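3.2 Workspace and the bag packing task

The build lives in a shared workshop, so the bench had to be something that could be put up and taken down again. We settled on one table with a felt cover. Felt was picked after two evenings of things sliding about on bare board. Thin objects, cards and paper especially, sit still on it long enough for a fingertip to get under an edge. It also takes the sting out of a hand coming down too hard, which in the early weeks was most of the time.

The two arms are mounted on a common base at the near side of the table and reach in from the left and right corners. Both are driven from Hatico, our own control layer, with the older Conach scripts kept only for homing. Cables are not routed inside anything. They run along the forearms and drop to the floor, with enough slack for full reach. Not elegant. We tried clipping them tighter and lost a connector, so slack it is.

Task definition. One bag, open, in the middle. A handful of everyday objects round the edge of the table. The system must put the objects in the bag one at a time, in any order, and leave the bag upright enough to be closed by a person afterwards. Closing the zip is out of scope for this paper (see section 5). Odex, the planner, chooses the next object; the operator can overrule it but has to log why.

Fig. 4. Table set for the packing task, bag unzipped, left hand against the side of the bag and right hand on the notebook. 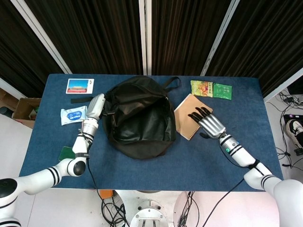 The division of labour between hands was not planned at the start. First version had both arms free to pick, whichever was nearer. Worked on paper. In practice a soft bag moves whenever anything is pushed into it, and the opening closes up on the second or third object. So one arm is now given the bag and the other the object, and they hold those roles until the object is released. We call the first one the steadying hand below. The steadying hand does not grip, it only rests and pushes back if the fabric shifts. Swapping roles is allowed between objects, never during.

Flat objects get a different approach from packets. For a notebook or a card the hand comes down open, palm towards the surface, and drags the thing to where a grip is possible. Packets are taken from above with the fingers half closed. Wet wipes are a special case, the pack is soft but heavy for its size and tends to sag out of the grip, so it is treated as a flat object with a slower lift. Inger Bjarnason wrote the grip table and it is given in full in the appendix.

We logged 200 attempts with this layout, over a good many evenings, as the room is only ours after seven. Of these 82 were counted as clean, meaning no help from the operator and nothing left half in. The rest fell mostly into two sorts of failure: the object caught on the lip of the bag, or the lining rode up and wrapped round the fingers on the way out. The second was the worse one becuase the hand then lifts the bag with it. Present fix is a short wiggle and a slow withdrawl. Crude, helps a bit, costs time.

Force limits. Set low and left alone for all runs reported here. Fingertip readings drift as the hands warm up, so each session began with a zeroing routine, hands open and clear of the table. Two sessions where this was skipped are left out of the count above.

Lighting we did not control. The curtains were left hanging behind the table to keep the background plain, otherwise the object detector kept finding things in the rest of the workshop. Mnguni, the detector, was trained on 2,000 labelled crops, nearly all shot on the same table, so we make no claim about how it does elsewhere. A quick try on a different bench one Monday went badly and was not repeated. Cards suffered most. Dark ones on felt were missed outright until we added more crops, and are still the weakest class in table 3.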